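Motar Coiled Cord Placemat, Round, Black

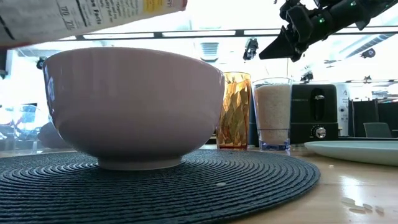

The Motar placemat is a round table mat made from one length of black cord, wound from the center out and stitched where each turn meets the next. It is made for everyday tables, where bowls get dragged around, drinks get set down without much thought and dry food goes astray. On a light wooden table the black coil makes a plain dark base for a pale bowl, and the ridges of the cord show up well under kitchen lights. Stray rice is easy to spot on it, as with the single grain on the mat here, and there are more grains out on the bare wood in front of the plate. The footed bowl is the mauve-pink one customers often ask about. It is not part of this listing.

Price and options

Sold singly or in sets. Sets are packed flat with a paper sheet between mats.
Single mat
Set of 3
Set of 12 (trade and rental customers)
Color: black. The natural color is out of stock until April.

Details

Shape: round
Construction: tightly coiled cord, stitched turn to turn
Fiber: cotton over a cotton core
Thickness: 7 mm
Finish: undyed stitching thread is not used; thread matches the cord
Reversible: yes. The last turn is tucked and sewn down on one side, so most people pick the other side as the top.
Made at: Clemholm workroom
Designed by: Lợi Khương

What it is good for

The mat was drawn up as a place mat first, but a lot of them end up in the middle of the table under a serving bowl or a mixing bowl. It holds a heavy ceramic bowl steady enough for stirring and tossing. A bowl with a narrow foot puts its weight on a small part of the coil, and the earlier version of this mat would dish a little in the middle after a few months of that. The current version has a firmer core and stays flatter.

It works under drinking glasses too. Tall, narrow glasses are best set down toward the center, where the turns are smallest and the surface is most even. Near the outer edge a narrow base can sit across two ridges and lean slightly. Tumblers with a wider base are fine anywhere on the mat.

Use it for warm plates and serving bowls. It is not a trivet. Do not put a pan straight from the burner or the oven on it, and keep it clear of a toaster or any other appliance that gets hot on the outside. Cotton cord will scorch.

Care

Shake the mat out after meals. Rice, crumbs and seeds settle in the grooves between the turns, and a quick shake over the sink gets most of them. For what is left, use a dry vegetable brush and follow the coil around. Brushing straight across pushes small bits down into the stitching.

Spot clean with a damp cloth and a little dish soap. If the whole mat needs washing, do it by hand in cool water, press it between two towels and dry it flat. Do not wring it. Do not put it in the dishwasher or the dryer. The black dye is set before coiling, but wash it by itself the first time.

A mat that has been rolled or bent in storage will relax if you leave it under a few large books overnight. Store mats flat in a stack. They can also hang from a wide peg, though a thin nail will pull the outer turn out of round.

Stock and the 2/28/23 change

Mats shipped after 2/28/23 have the firmer core described above. The outside is the same and the two versions can be mixed on one table, but the newer one is slightly heavier. If you are adding to a set and want them all alike, tell us in the order notes and Định Triệu will check the shelf for the older kind. We made 500 of the new version in the first run.

Customer comments

"Bought the set for our kitchen table, which has a shiny finish that shows every mark. The mats have stopped the bowls from scraping. One had a loose thread at the tuck and I trimmed it, no trouble since." – Rhona Cruickshank

"Good mat, dark black. I would like it a size bigger for serving platters. Dog hair shows on it." – Murray Ellery

"We use these in the dining room and they get handled all day. The edges hold up. The middle of one went soft but that was the old version and they replaced it." – Chiến Trương

Questions we get

Will it scratch a wood table?
The cord is soft and there is no metal or glue on either side. Grit trapped underneath can scratch, so lift the mat and wipe the table now and then, more often if you cook with dry rice or coarse salt.

Does it slide?
On a bare glossy tabletop it can slide a little when empty. With a bowl on it, it stays put. We sell a thin Wandow liner that goes underneath and can be trimmed with scissors.

Can I get an oval?
The Vương mat is made from the same cord in an oval shape. It is listed on its own page and uses a different stitch, so the ridges look a bit wider.

Can you fix a mat that has come unstitched?
Yes. Send it back to Clemholm, clean and dry, with your order number. We restitch at no charge in the first year and for the cost of return postage after that.

Shipping and returns

Singles and sets of 3 ship in a flat mailer. Sets of 12 ship in a box and need a street address. Unused mats can be returned within the usual period for a refund or exchange. For trade orders, write to the workroom before ordering – we may need to wind a new batch, and black is done ahead of the other colors.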